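Chibuzor Isah built the table before he had anything to put on it. The extrusion post came first, then the two base plates, then brown paper from edge to edge and a grid of blue tape, all in a corner of the Kneath workshop. "I wanted two arms sharing one surface," he says. "One arm is fun. Two arms getting in each other's way is a whole hobby!"

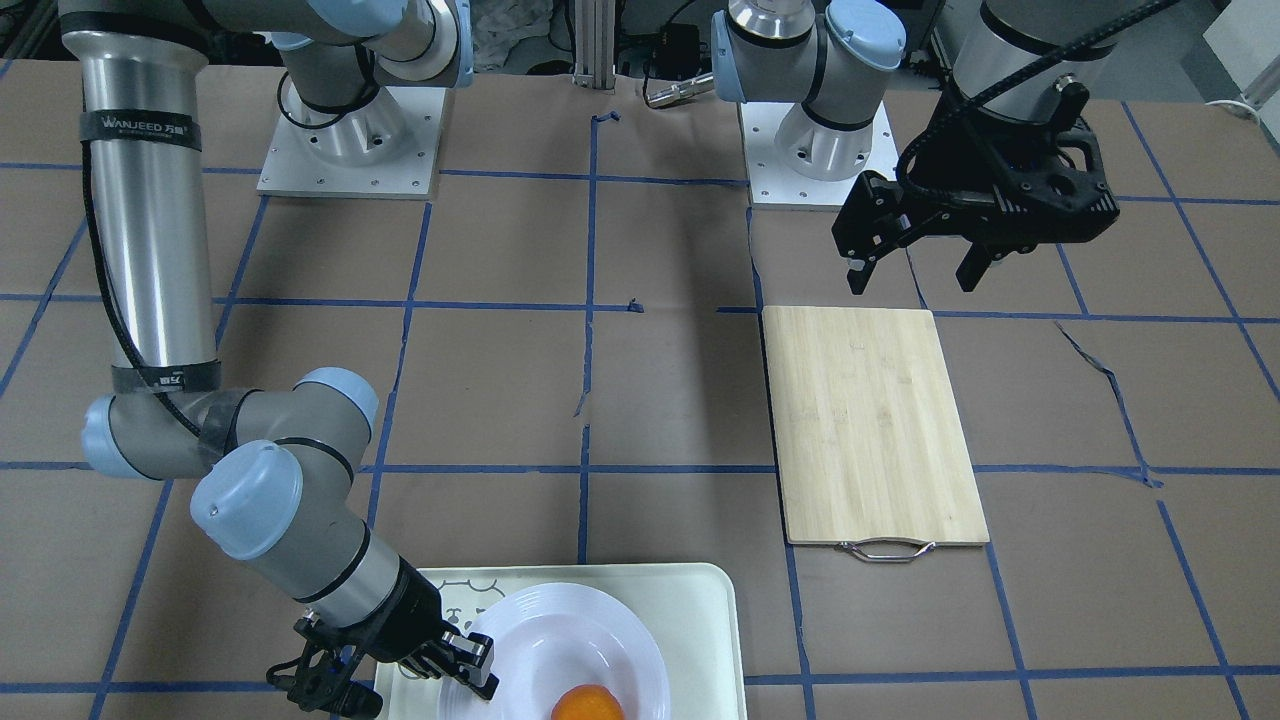 He started in March with a budget he won't repeat in front of his family. Most of the early evenings went into cabling. "Every joint wants slack, and slack wants to catch on something," he says. "I rerouted the left side 16 times."

The grid gives him quick names for places – row two, middle cell – and he calls them out while he tunes a move. 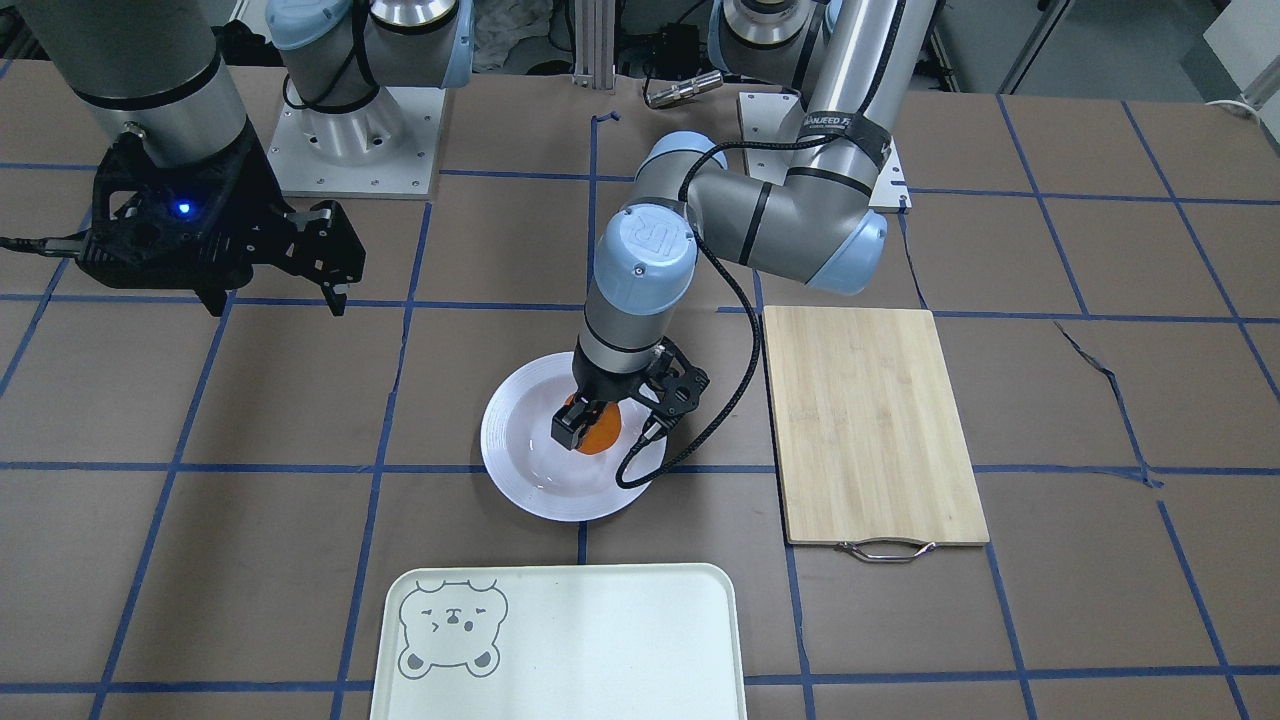

"Round things in a dish are my favorite problem," he says. "The rim is in the way, so you have to come down steep and close gently. I have 300 lines of code just for coming down steep, and I love every one of them."

Next he wants to write up the wiring so other members can copy it. The plates are drilled on a pattern that anyone with a drill press can manage.

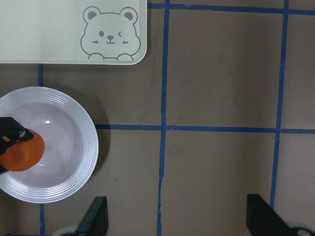 Annick Nguyen
Workshop editor, Brasora

Isah is already sketching a second table, a smaller one on wheels. "Same tape, though," he says. "I bought 3 more rolls."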